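Home | Issues | Authors | Search

3.2 Length and content of notices

We read 1368 death notices printed in the Zuvthorpe weekly paper. Most gave age, birthplace and surviving kin in that order – cause of death was rare.
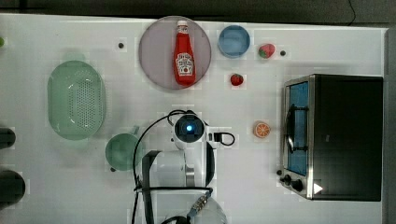

Figure 2. Tabletop with plate, bottle and colander.

Notices written by families ran longer than those from funeral homes, by some 40 words.

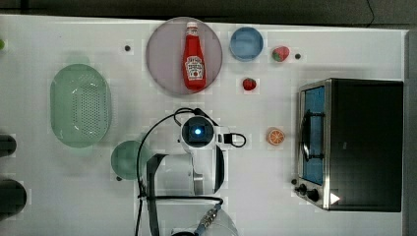

Figure 3. Ketchup bottle on a round plate.

Two readers, Hakim and Kekana, coded each notice.

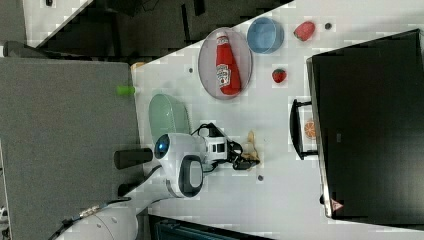
Who usually wrote the notice?
A daughter or son, working from a form supplied by the funeral home.

Hobbies and cooking came near the end.
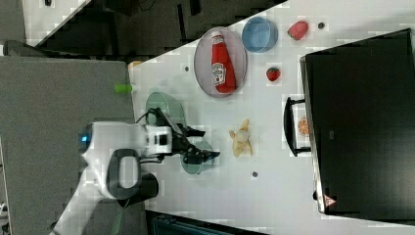

Food was named in 11 percent of family notices. It was mostly home baking or a Sunday roast. Everyday items such as a bottle of ketchup were left out.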